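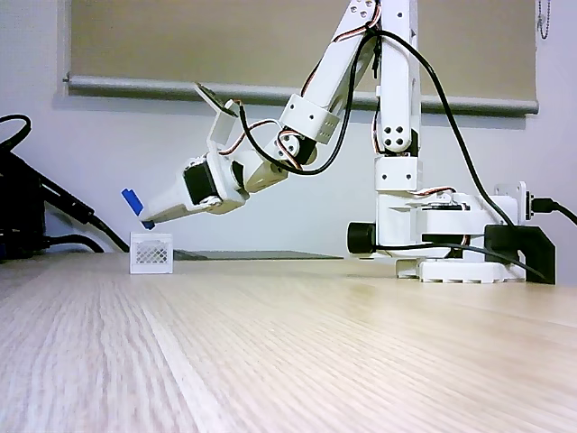

Where the Spoons Go: A Study of Kitchen Organization in Shared Student Housing

Final project report, Introduction to Household and Community Studies
Nafula Kashindye, Kenza Bensaid, Tymofii Tymoshchuk

1. Why we did this

Our project began with a can opener. Brarineck House has four floors, one kitchen per floor, and on paper one can opener per kitchen. In the fall Kenza spent most of an evening looking for the one on the second floor, then borrowed the one from the third floor, which promptly went missing too. By the time the course asked for proposals, three of us had strong feelings on the subject and no other ideas.

The question we settled on was simple: when strangers share a kitchen, who decides where things live, and does anyone else go along with it? We expected to write about labels and cleaning rotas. Most of what we found was about drawers.

2. What other people have written

Less than we hoped. There is plenty of advice on organizing a kitchen, almost all of it written for one household with one person in charge and a budget for matching jars. Advice for shared kitchens tends to stop at "talk to your roommates." We did find useful material on shared offices, where the fights over the refrigerator are much the same and the people having them are older.

Our instructor, Sushil Kanaujia, pointed us toward work on how habits form around objects. The part we used most was the idea that people learn a room with their hands. Once you have reached for a fork in the top left drawer enough times, you will keep reaching there long after the forks have moved, and you will be a little angry every time.

3. Method

We handed out a paper survey to all 57 residents of Brarineck House and got 50 back, a response rate we credit to the cookies stapled to it in a bag. (Do not staple a bag of cookies. Use tape.) The survey asked where people would look for 12 common items, from a ladle to dish soap, and how annoyed they would be not to find them.

Each of us also kept a kitchen diary for four weeks. Every time we saw someone search for something, we wrote down what it was, where they looked first, and how it ended. The three diaries came to 179 entries. We left out names, although anyone who lives on the second floor will recognize the person who keeps garlic in the freezer.

Finally, we interviewed Wilfredo Evangelista, who has run the building for longer than any of us have been able to cook. He gave us an hour and a half and a tour of the storage closet.

4. What we found

4.1 The first week sets everything

On every floor, the layout in use was the one set up by whoever moved in earliest. It didn't matter whether it made sense. The fourth floor keeps its cutting boards above the refrigerator, where two of its residents cannot reach them, and has done so since August. When we asked about it, people agreed that it was a bad place and then explained to us where the step stool was.

4.2 Labels are read once

Three of the four kitchens had labels. The third floor had the best ones, printed and laminated by a resident who asked to be thanked in this report (thank you). We watched people put plates in the cabinet marked GLASSES without slowing down. Labels helped new residents and guests. Everyone else had stopped seeing them by October.

4.3 Everybody has a junk drawer, including the people who say they don't

The junk drawer was the most searched spot in our diaries. It was also where things were most often found. Tymofii, who proposed abolishing junk drawers in our first meeting, has withdrawn the proposal. His diary shows him going there first for scissors, a lighter, rubber bands and, once, a potato.

4.4 People will forgive a mess before they forgive a move

This was the clearest result in the survey. Residents said they could live with dirty counters for a day or so. What they minded was a clean kitchen in which the mugs had gone somewhere better. One respondent wrote only "WHO TOUCHED THE TEA" and left the rest of the page blank.

5. The trial

With permission from Mr. Evangelista, we reorganized the second-floor kitchen over a weekend in November. We used open baskets on the shelves, put the pans next to the stove, and moved the silverware near the table where people eat. Our class budget covered the baskets.

For the first week we were not popular. Searches in our diaries went up, and someone moved the silverware back overnight. We moved it again. It was moved back again. After a short meeting in the hallway, the silverware stayed in its old drawer and everything else stayed in the new spots. Searches then dropped below where they had started.

6. Limits

We lived in the kitchens we were studying, so we can hardly claim to be neutral. Kenza in particular has a position on the garlic. Four weeks is short, and people behave better when somebody by the toaster is taking notes. We also can't say how this would work in a family home, where it is at least possible to send someone to their room.

7. Suggestions for next year

Set the layout before move-in, while there are no habits to break. Put things where they get used. Give each floor one junk drawer and admit to it. If something has to move, move it once and tell people at dinner.

Mr. Evangelista has agreed to try this on the first and second floors in August. He has also bought four new can openers, one per kitchen, each tied to a cabinet handle with string. The one on the third floor is missing. The string is still there.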